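On the Keeping of Everyday Dishes

November 14, 2024

It has been my practice on this site to write once a season on a single household matter. Earlier entries have dealt with linens, with the storage of dry goods, and with the proper heating of an old house. The present entry concerns the dishes a household uses every day, which receive far less attention than the good set in the cabinet and do nearly all of the work.

I should state my position at the outset. I was for many years responsible for the dining room of a residential college in Covmont, where we seated 86 at the evening meal, and my views on dishes were formed there. A private home is a smaller establishment, but the same rules hold to a degree that continues to surprise my family. Readers who disagree are invited to write, as several did after the entry on linens, at some length.

How many to own

The most common error is to own too many. When I moved to my present address in Jullville I brought with me the contents of two kitchens, my own and my late aunt's, and for a full year I washed only when every plate had been used. The sink was never clear. I have since reduced the everyday set to 6 dinner plates, the same number of bowls, and a few small plates for toast and fruit. The remainder was given to a niece setting up her first apartment, with the exception of one gravy boat she declined.

A small set has to be washed after each meal. Those who live alone may find that four plates are ample. A family with children should add two or three for breakage and should not grieve over any particular one.

It is also my recommendation that the everyday dishes be bought from open stock, one piece at a time, in a plain color that can be matched again. Patterned sets are discontinued without notice. At the college we used a pattern known as Kuzmenko, a gray band on white, and when it was withdrawn we spent most of a November calling on restaurant suppliers for leftovers. Hakim Liem, who managed our stores, located 400 side plates in a warehouse two hours away and drove there himself to inspect them. They were a slightly different gray. No diner ever raised the matter, though Hakim and I could both tell from across the room.

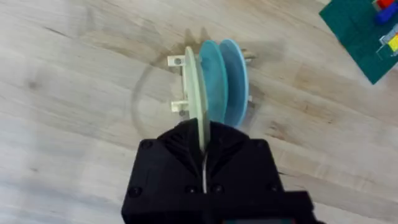
The question of weight is seldom considered in the store. A plate that feels handsome when held alone may be a burden in a stack of eight, particularly for older hands. My correspondent Chutima Sombatkul, a retired ward nurse, wrote to me on this subject last year and advised lifting a full stack from a low shelf before making any purchase. I have adopted her advice. I would add that a very wide rim reduces the useful part of the plate and takes up room in the cupboard which most kitchens cannot spare.

Washing

The order of washing was fixed long before my time and I see no cause to change it: glasses first, then flatware, then plates and bowls, then serving dishes, and pans last of all. The water should be as hot as the hands will bear and should be changed once it turns cloudy. A plate that has held egg or oatmeal should be rinsed cold beforehand. Hot water sets egg to the glaze and doubles the labor.

I do own a dishwashing machine. It was installed by the previous owner of the house and I use it when I have company – perhaps one evening in the month. For two people it fills so slowly that by the time it is run the forks one wants are always inside it. Those with larger households will reach a different conclusion, and properly so.

On soap I have no loyalty. I purchased a product called Kistari for some years on account of its mild smell, and then my grocer stopped carrying it, and I have noticed no difference with what I buy now. A tablespoon in a full basin is enough. Most people use four times that amount and then spend the evening rinsing.

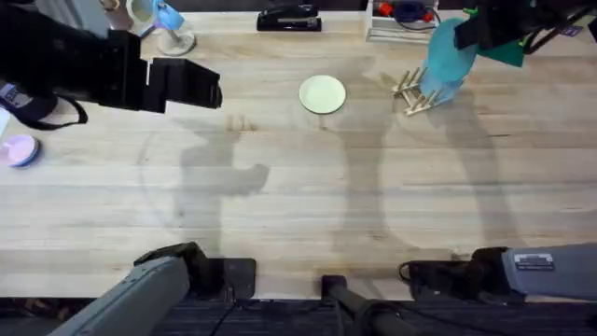 Drying and putting away

The college required that all dishes be air dried, and I follow the same rule at home. A cloth that has been used on a dozen plates is no longer a clean cloth. The rack should hold plates on edge with space between them, and it should be emptied before the next meal is begun. I have known otherwise orderly people to treat the rack as a second cupboard, taking what they need from it and never once clearing it. My brother-in-law kept house in this manner for a decade and saw nothing irregular in it.

The rack itself requires care. A wooden one should be stood on its end overnight, away from the wall, and oiled twice a year. A coated wire rack should be checked at the feet and joints for rust, which will mark a countertop permanently. Plastic will serve, provided it is scrubbed with baking soda when it begins to feel slick.

Stacking in the cupboard should be by size, with newly washed plates placed at the bottom of the pile. This was an absolute rule in Covmont. With a stock of 2,000 pieces, any plate left at the bottom of a stack would stay there for years while those at the top were worn through the glaze. At home the effect is slower but can still be observed, and anyone who doubts it should compare the top and bottom plates of a stack that has not been rotated.

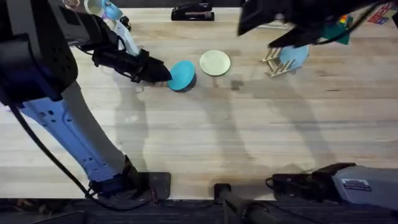

Teal plate on a light wooden tabletop.

Chips and repairs

A chipped plate should be retired from the table on the day the chip is found. The exposed clay takes up water and grease, and the edge may cut a lip or a finger. It can go on to a second career under a flowerpot. I do not approve of gluing plates intended for food, whatever the label on the tube may promise.

Cracks are harder to detect. Tap the rim lightly with a knuckle and listen. A sound plate rings, and a cracked one gives a short dull note that is easily learned. Anisa Jugah, who taught me the dining room work, could test a stack of thirty in this way while carrying on a conversation about something else entirely. I have never equaled her speed, and I still put down whatever I am holding to do it.

Correspondence on this entry may be sent to the usual address. The winter entry will concern the sharpening of kitchen knives, subject to the return of my whetstone, at present on loan to Aiman Lumbantobing.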